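Search this site Go

4. Setting up and looking after the Kornmont cell

We have been asked a good many times, by kind people in other labs, how we keep the Kornmont cell running from one week to the next, and so this section goes into the everyday work at greater length than papers usually allow. The cell is a single arm with a two-fingered gripper and a small camera at the wrist, working over a white table against a pale wall. Rhys Quinlan put the first version together in July, and most of the habits set out below began as notes he taped inside the controller cupboard.

The finger pads need the most care. They are ridged, and the ridges fill with paper dust and whatever else has been handled that day, until the grip on light objects becomes unreliable. We brush them out every 200 grasps with a soft nylon brush, wipe them with a damp cloth, and let them dry in the open position. After that the arm goes to its home pose and we run a short check with a paper cup placed by itself near the back of the table, fingers open.
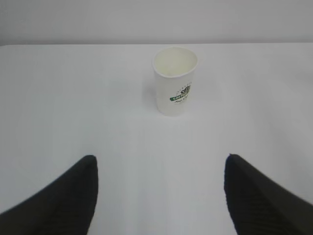 How often does the wrist camera need to be recalibrated?

Once after every pad change, and otherwise only when the reprojection error on the morning check goes above 6 pixels. In practice a set of pads lasts us some 700 grasps, so the pad change nearly always comes first.

The morning check itself was written by Hye-jin Bae and is a modest thing, a printed target and a script that moves the wrist through a fixed series of poses, but it has saved us more grief than anything else in the cell. It caught a loose bracket screw in the second week, and later on a cable tie that had been pulled a touch too tight and was tugging the camera over whenever the wrist rolled. We now leave a generous loop of slack at the last joint (Soon-im Hong's suggestion, and a very good one!) and mark the screw heads with a dab of paint, so that any turning shows up at a glance.

Close approaches are a separate matter. The lens is fixed, and as the camera comes down over the mouth of a cup the rim softens well before the bottom does. Ashwin Kartha spent a patient few days moving the focus ring in tiny steps, looking each time at whether the seam around the base could still be picked out, and the setting he arrived at is the one we have kept.
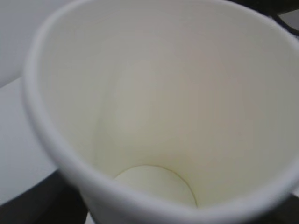
Figure 4. Wrist camera view down into an empty white paper cup. The rim is slightly blurred; the seam at the base is rendered a little more sharply.

Clear containers gave us more trouble than paper ones, and we would gently warn anybody building a similar cell to leave time for them. Reflections slide across the wall as the wrist moves, and the Ellix segmentation module will happily take a bright glint for an edge. We lowered the overhead lights, put a diffuser over each, and wrote a small routine that throws out any edge shifting too far between neighbouring views.

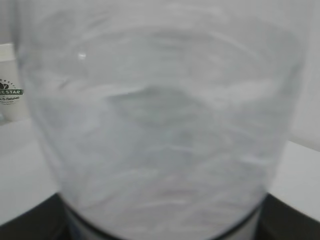
Pale contents are harder again than an empty vessel, and at very short range the focus setting that suits the cups is not much help. For these approaches the controller stops relying on the camera and finishes the last part of the move from the pose it worked out farther back. Mal-soon Cha, who looks after the Kong controller, has set a lower speed limit for that stretch, and a motor current threshold that opens the fingers if they meet more resistance than expected.

All of this goes into the cell log, which held 429 entries when we closed it for this paper. Most are dull and a line long, a brush replaced or a bolt nipped up, and we would encourage other groups to write down the dull ones too. The log template and the check script are kept together in the Clemari repository under the maintenance folder.

Last updated 20th April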